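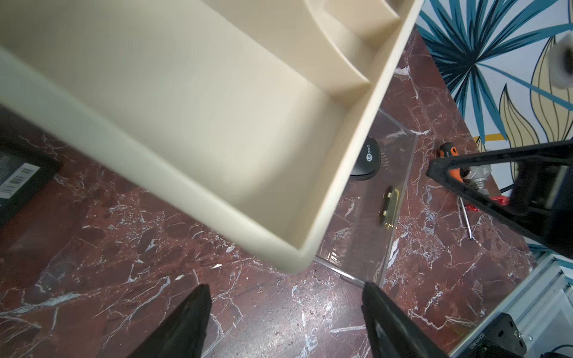
According to Khôi Cao, you can't tell a joke in the Saravbridge dining hall at lunch because the punchline arrives at the same time as everyone else's. We heard versions of that remark all through May, and it became the starting point for our project: why is the hall so hard to talk in, and could a student group with a tiny budget do anything to improve it?

## Background

When you clap in a room, the sound reaches your ears directly and then again and again off the walls, ceiling, floor and furniture. The time it takes for the sound to drop by 60 decibels is called the reverberation time. Soft, thick or porous materials soak up sound. Smooth, heavy ones such as plaster, glass and polished stone throw nearly all of it back.

There's also a people effect, and it was our favourite part of the reading! As a room gets noisier, talkers raise their voices without noticing. This is the Lombard effect. Each table speaks up to get over the next table, and the whole room climbs together. A room that holds on to sound gives that climb a head start.

## What we did

We used balloon pops as our sound source. A balloon gives a short, sharp burst and costs next to nothing – we bought a bag of 50 and still had plenty left for the Rirnotbridge visit. We popped them after closing, with the kitchen fans off, and recorded on a handheld recorder at seated ear height.

We took 18 recordings in the dining hall, spread between the servery end, the middle and the windows. Then we repeated the method in the small reading room at Rirnotbridge, which has carpet, curtains and a lot of books. The decay was read off in three frequency bands, with most of our attention on 2000 Hz, where a good deal of the detail in consonants sits.

Balloons are weak at low frequencies, so we've treated our bass readings as a rough guide only.

## What we found

The difference was obvious before we'd plotted a single graph. In the dining hall the pop hung in the air, and near the windows there was a distinct flutter, a sort of fast metallic zing, between the glass and the opposite wall. In the reading room it was just a pop. Two of us laughed out loud at how dull it sounded.

At 2000 Hz the dining hall decay was more than double the reading room's at every position. The servery end was slightly better than the middle, and we think the open kitchen hatch lets sound escape there.

We'd expected the tables to matter a great deal. Hard tabletops and plastic trays do add clatter, and a cutlery drop is a lovely sharp noise source in its own right, but tabletops are a small area compared with a ceiling. Our calculations kept coming back to the ceiling.

## Trying a fix

We built four absorber panels from recycled polyester batting in pine frames, covered in calico. The batting came from Bognár as offcuts, and Zastik lent us the stands. Total spend was well under our $800 allowance.

Standing the panels along the wall opposite the windows killed the flutter completely. That was the best afternoon of the whole project. The overall decay moved only a little, as our area sums had predicted.

## Next steps

We'd love to see the same material hung as ceiling baffles, starting over the middle tables. The next group should also measure with people in the room, as bodies and clothing absorb sound too. Our recordings and the spreadsheet are in the project folder, along with the panel cutting list. Bring earplugs for the balloons.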